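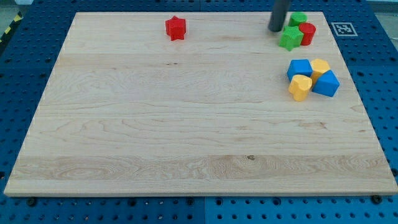

Photo: Baldur Frandsen / Tastlow Weekly

Stollden board shop gets its first big order

TASTLOW, 3 September 2025 — Pale wood, lots of it. The Stollden workshop on the east side of town has picked up an order for 155 large boards, the biggest job since it opened in February. Buyer is Akbulut, the restaurant supply firm. First batch is due before the end of the month.

The boards are made of light planks in a maple color, joined edge to edge, with a thin bevel along the rim. Grain left showing. Streaks, swirls, a small dark spot now and then. Akbulut asked for it that way, said shop owner Jianguo Zhong.

"They didn't want them all the same," Zhong said. "If there's a knot and it's sound, it stays in. We had a long talk about knots."

Each one sells for $181. Cutting and glue-up happen in the back room, then sanding, then oil. Zhong said the sanding is what eats the day. Two people on it full time right now, a third starts Monday.

Not everything is sorted. The shop's usual lumber yard, Geden, ran short over the summer and Zhong had to order from out of state. Price went up, he wouldnt say how much. He has enough planks on hand for the first batch and part of the second.

Neighbors have asked about noise. The planer runs weekdays only and shuts off at 5 p.m., Zhong said, and the big door stays closed while its on. The town has logged two complaints, both from before the door was replaced.

The workshop also takes small orders, mostly kitchen boards and table tops. Those are running three weeks behind. Customers who already paid a deposit keep their place in line and will get a call if the date moves.

Offcuts are sold by the bag at the front counter Saturday mornings, cash only, until they run out. Last week that was by 10.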